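Skollel, la pince à main pour enregistrer vos démonstrations

Grusska
Référence : SK-505
Fiche mise à jour le 29 janvier 2021

Skollel se tient d'une seule main et enregistre vos gestes pendant que vous travaillez. Pas de bras à installer, pas de cellule à réserver : on prend la pince, on entre dans une chambre, une cuisine ou une buanderie, et on commence ! Les démonstrations servent ensuite à entraîner votre modèle de manipulation, qui retrouve le même point de vue une fois la caméra montée au poignet du robot.

Nous aimons beaucoup le linge, et il nous le rend mal. Une serviette s'affaisse, un drap fait des plis où l'on ne l'attend pas, et chaque logement apporte sa propre lumière. C'est une matière formidable pour l'apprentissage, à condition de pouvoir changer de lieu facilement.

Caractéristiques
Poids : 700 g
Autonomie : 4 heures
Enregistrement : image et ouverture des doigts, synchronisées
Capacité : 300 démonstrations courtes avant transfert
Export : format Helta, lecture directe dans Midtbø

« Variez les pièces avant de varier les objets, conseille Hae-won Cho, responsable des essais. Gardez aussi les prises ratées, dans un dossier séparé. »
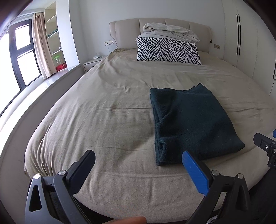 Skollel en main, doigts ouverts, devant une serviette pliée bleu canard.

Dans la boîte
La pince, son câble de charge, une mallette souple et le guide de prise en main.

Les patins se commandent aussi séparément. Pour un prêt d'essai, écrivez-nous en précisant les tâches que vous souhaitez enregistrer.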